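Gurno arm kit – April progress report
Prepared by Cayetano Moya for Clestier

Status: on schedule. The home trial of the Gurno kit is into its second half, and 8 of the planned sessions are complete.

The task is still ball sorting with a weekly pill organizer and two glass dishes. We use red and green balls in place of tablets. Sessions are run in an ordinary home, as agreed in the proposal. 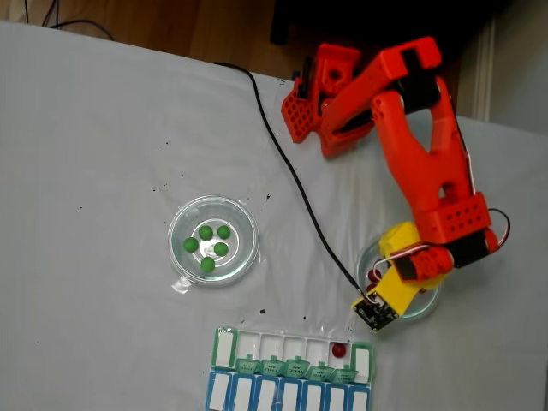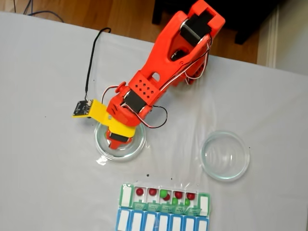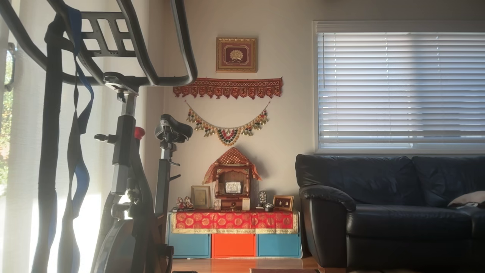 Assembly from the printed parts took 5 hours, longer than the Wavum manual suggests. The wrist screws worked loose twice and we now check them before each session. Wavum has sent replacement screws at no charge.

We have logged 300 pick attempts so far. Most of the misses are at the organizer – the compartments leave little room for the fingers. The dishes give less trouble.

Still open: the Nutsugah software drops its connection after long runs, and a restart takes 30 seconds. I have asked for a fix and am waiting on a date.

Next period: finish the remaining sessions, repeat the sorting task with a second operator, and send you the cost sheet. No change to the budget is requested.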